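Swing table loses the selected row after the model is refreshed
Community Help > Java Desktop > Swing and AWT
Posted 3 May 2025 in Swing and AWT, 2 replies

graverier_dev

Hello all. I am maintaining a small desktop program called Bakside. It has one JFrame with a JTable on the left and a detail panel on the right. When the user clicks a row, the detail panel shows the pictures and the notes which belong to this row.
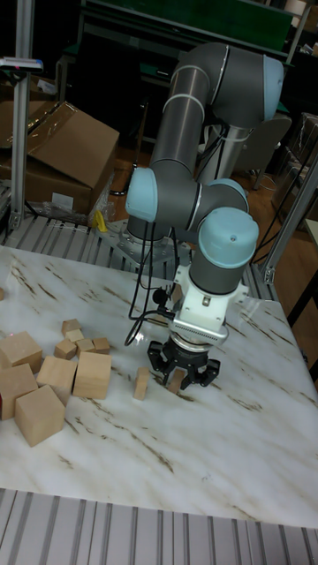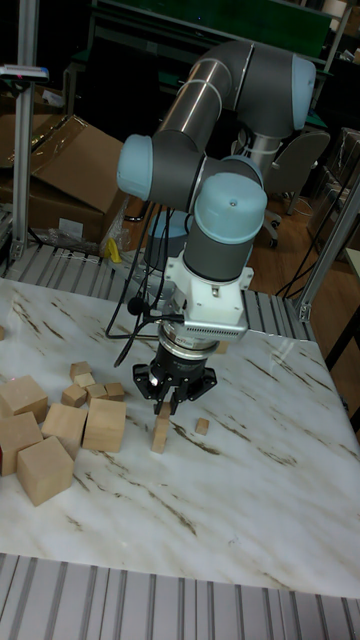
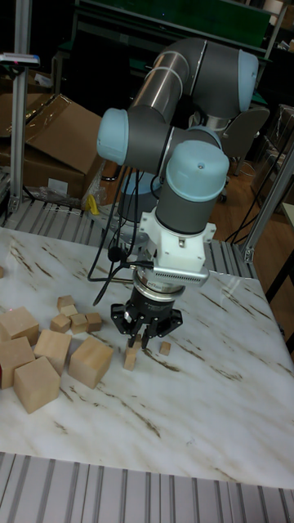 My problem is with the refresh. A javax.swing.Timer fires every 4 seconds and reads the records again from the database. In the listener I put the new list into my table model and then I call fireTableDataChanged(). After this call the selection is gone and the detail panel becomes empty. The user must click again on the same row, and 4 seconds later it happens one more time.

I have tried to save the number from table.getSelectedRow() before the refresh and to give it back afterwards with setRowSelectionInterval. It works when the table is not sorted. If the user has clicked on a column header, a wrong row is selected. With my test data I had row 19 selected and after the refresh it was row 78.

The model extends AbstractTableModel and the sorter is the one from setAutoCreateRowSorter(true). Each record has an id which does not change. Please, what is the correct way to keep the selection? I would not like to write my own sorter if I can avoid it.

saithong

Use DefaultTableModel and call setRowCount(0), then add the rows again with addRow. I always do it so and never had trouble.

wultdale

I am sorry, but the reply before mine will not help you. setRowCount(0) removes all rows, so the selection is cleared as well.

There are 2 separate things in your problem. First, fireTableDataChanged() tells the table that all the data may be different, and the table clears its selection. This is normal behavior. Second, getSelectedRow() gives you the index in the view, and the view order is not the model order when a sorter is active. New values can also change the sort order, so the old view index is not useful after the refresh.

Please save the id of the record and not the index:

int viewRow = table.getSelectedRow();
Long id = null;
if (viewRow >= 0) {
 int modelRow = table.convertRowIndexToModel(viewRow);
 id = model.getRecord(modelRow).getId();
}
model.setRecords(newList);
int m = id == null ? -1 : model.indexOfId(id);
if (m >= 0) {
 int v = table.convertRowIndexToView(m);
 if (v >= 0) table.setRowSelectionInterval(v, v);
}

Here setRecords replaces the list and calls fireTableDataChanged() inside. You have to write getRecord and indexOfId yourself, but they are short. The last check is for the case that you have a row filter, then convertRowIndexToView can return -1.

Your detail panel will still flicker, as the selection listener is called once for the clearing and once for the new selection. I use a boolean field named refreshing. I set it to true before the code above and to false in a finally block, and the listener returns immediately when it is true. If the record was deleted in the meantime, you must clear the panel by yourself after that.

One more remark. The Swing timer runs its listener on the event dispatch thread, so a slow database query will freeze the window. Move the query to a SwingWorker and do only the model update in done().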